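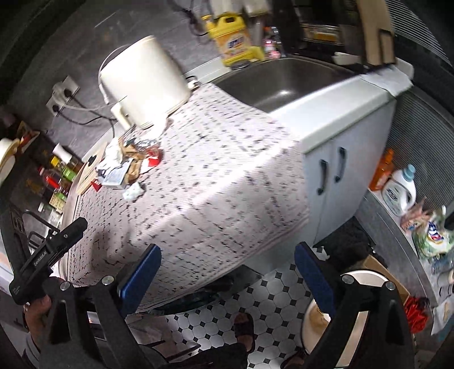

Counter by the sink: tablecloth or bare??

gudari_kitchen
ok need opinions fast, inlaws here in July and I want this counter sorted. tablecloth is the pinkish one with the little script print, hangs over the front. wrappers and crumpled paper pile up on it every single day, brown paper, tissue, the shiny stuff. sink is right next to it. keep the cloth or lose it?

mopbucket18
Lose it. Cloth next to a sink = damp cloth. Had one for a year and the counter underneath smelled like a gym bag.

lemonrind
disagree. mine's been down forever, I wash it every week, no smell. Cheap wipeable vinyl if you're worried. And it's pretty, leave it alone

mopbucket18
every week is exactly my point, who has time

gudari_kitchen
not me lol. I'd do every 12 days maybe

tall_order_liem
Cloth isn't your problem, trash is. You open stuff there so it stays there. Hang a small bag inside the cabinet door. Wrappers go in the minute they come off. Took my husband a while but he does it now. Mostly.

lemonrind
^ this. bag on the door. I like the Riltedus hooks, the stick on kind, hold fine on painted wood

benchpress_pat
Cables bother me more than the wrappers tbh. Two plugs on that wall and cord everywhere. Velcro ties, pack of 100 is a few bucks, you'll use them all over the house. Do that before you touch anything else

gudari_kitchen
ok good one. they do droop down to the counter, hate it

tall_order_liem
And the big jug of detergent behind the sink? I'd put that under. Pour some in a little bottle for up top.

benchpress_pat
nah keep the big one out. I refilled a small bottle for months and it was one more chore. Big yellow jug, who cares, its a kitchen

mopbucket18
agree w pat for once

lemonrind
sauces on the dark shelf look fine btw, wouldnt move those. Maybe a tray under so drips don't get on the shelf. Illenska had a narrow one, 18 inches, not sure they still make it

gudari_kitchen
will look. So plan is bag on door, velcro, tray. Cloth still undecided

mopbucket18
take it off for a week and see if you miss it

lemonrind
she'll miss it

gudari_kitchen
trying it bare starting tonight. wrappers are going out first, will report bakc

Gudari Home Boards | 2,172 members | Contact | Back to top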